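Budget for a second arm: gripper or vision first?
Tahira Talpur
We place baskets on a cloth-covered table. I have 2518 dollars left. Do I buy a gripper or a camera upgrade?
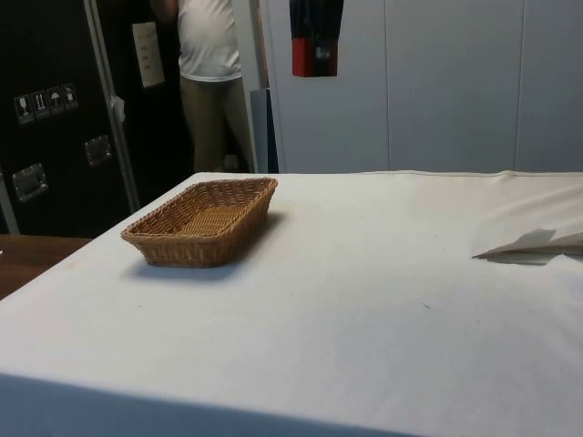
2 replies

Ghazala Memon
Gripper. A woven rim needs compliant fingers, and tan wicker on white cloth has enough contrast for a basic camera. Budget 955 for fingers and mount. Lead time is 11 days.

Corkum
Get a spare cable too.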